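Up before six again. Made coffee, ate the last of the rye bread standing at the counter, and started on the boxes from the hall closet that I have been walking past since April. The plan was to do all of them before lunch. I did two.

The first was mostly cables and a bag of curtain hooks. I kept the hooks. The second had the games in it, and that slowed me down, as I should have known it would. Backgammon with one die, the dominoes in a sock, three packs of cards with rubber bands gone hard. At the bottom were the wooden blocks from the Sornton apartment, the stacking game, out of their carton and spread all through the box. I picked them out one at a time and put them on the kitchen table. They have gone a little darker at the corners from handling, and one has a pen mark from when Paloma used it as a ruler.

We played that game most evenings the winter Geetha was staying with us. She was the best at it by a long way. She never pushed from the end. She tapped a block first to see whether it was carrying any weight, and if it was she left it alone and went on to the next. Marcus Alcantara pulled whatever he looked at first and usually brought the whole thing down, and then argued that the table was crooked. It was crooked. We put a folded bus schedule under one leg and he still lost. 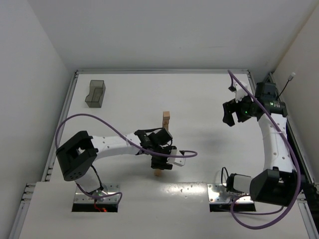
I had forgotten how much the surface matters. On the old table the bottom row used to slide on the varnish, so we built on a place mat, and that was worse, since the weave made everything lean. Geetha wanted a plain, hard, flat top with nothing else near it. No cups, no elbows. She would clear everything to the far corner before she let anyone start, and Soledad's ashtray went to the windowsill no matter what Soledad said.

Around ten I called Paloma to ask if she wanted the games. She said yes to the dominoes and no to the backgammon, and that the blocks ought to stay with me. She is coming by at the end of the month with the car. She also asked about the lamp, and I said I hadn't got that far.

Built a short tower after that, just to see how the blocks sat. Left it on the table while I had soup. Took out four from the middle with one hand, the left, as my right wrist is still sore from the window. The fifth one stuck and I let it be. Put them all away in the blue shoebox and wrote GAMES on the lid.

Afternoon: took the cables to the drop-off on Enriquez Street. The man there would not take the old radio without a form. Brought it home again. Paid the water bill. Reference number ends 3911, writing it here in case they lose it like the last time.

Marcus Ruiz-Ortega stopped in at four to return the drill. He stayed an hour and talked about his knee and the new owners at Cermont, who want everybody's parking moved to the back lot. He looked at the boxes still in the hall and offered to carry some down. I said next week.

Rice and eggs for supper. Wrist a bit better with heat on it. Four boxes left, and the lamp.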